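# Sorting Small Items on a Work Surface: Trays, Bins and Mats 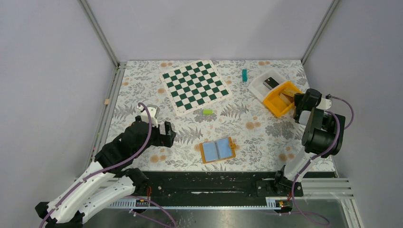
*Reading time: 3 min*

A table that serves for games, paperwork and small hobby parts fills up quickly. The usual response is to buy more containers. In most cases two open containers and a fixed mat are sufficient, provided each has one assigned use and the table is cleared on a schedule.

## Mat

A white mat with a gray leaf print and peach-orange flowers marks the limits of the work area. Items on the mat are in use or waiting to be sorted. Items off the mat are finished and should be on a shelf.

Dark and saturated parts stand out well against a light ground. Pale wood and white plastic do not, so keep those in a colored bin. The light beige wooden block in the yellow bin is easy to find there and would be less so on the mat.

Wipe vinyl or coated mats with a damp cloth and mild detergent. Wash fabric mats cold and dry them flat. Check the care label before using either method. A mat that curls at the corners can be rolled against the curl and left overnight.

## Open containers

Use a shallow tray for flat or heavy items and a deeper bin for loose blocks and offcuts. Lids slow down sorting and are only worth having for storage.

- Tray: one layer deep. If items have to be stacked, the tray is too small or is holding things that belong elsewhere.
- Bin: fill to two-thirds. Past that point small parts sink to the bottom and the whole bin has to be emptied to reach them.
- Overlap: a bin resting over the edge of a tray saves table space but tilts. This is acceptable for a few blocks. Set the bin flat before adding screws, beads or anything else that rolls.

The Rallow shallow tray and the Wulville open bin are both adequate for this purpose. The Rallow tray has a slightly raised rim and holds 16 standard game blocks in one layer. The Wulville bin is softer and flexes when lifted by one side, so lift it with two hands when it is more than half full.

## Game boards

Store a chessboard separately from the pieces. Pieces left on the board get knocked over, and pieces stored under a folded board scratch the squares. Put them in a drawstring bag and keep the bag in the bin. A bare board can then be laid out at the back of the mat and moved in one step when the space is needed.

Wooden boards should be kept away from radiators and direct sun. Plastic and card boards can be wiped, but dry the seam on folding models before closing them.

## Folders and card holders

Keep one folder on the table, in a color not used for anything else. Orange works well on a white mat. Leave it open during a session and close it at the end. Paper left in an open folder collects dust and curls in a humid room.

Limit contents to 20 sheets. Move the remainder to a file box. The Mullarov file box takes 100 sheets per divider without bowing.

## Clearing procedure

1. Close the folder and shelve it.
2. Remove the game board.
3. Collect loose blocks from the mat, including any standing on end near the back edge, and place them in the bin.
4. Empty the tray. Return each item to its permanent place.
5. Shake out or wipe the mat.
6. Put the tray and bin back in the same positions.

Run steps 1 to 3 daily and the full list weekly. Wash the tray and bin in warm water in May and again before winter.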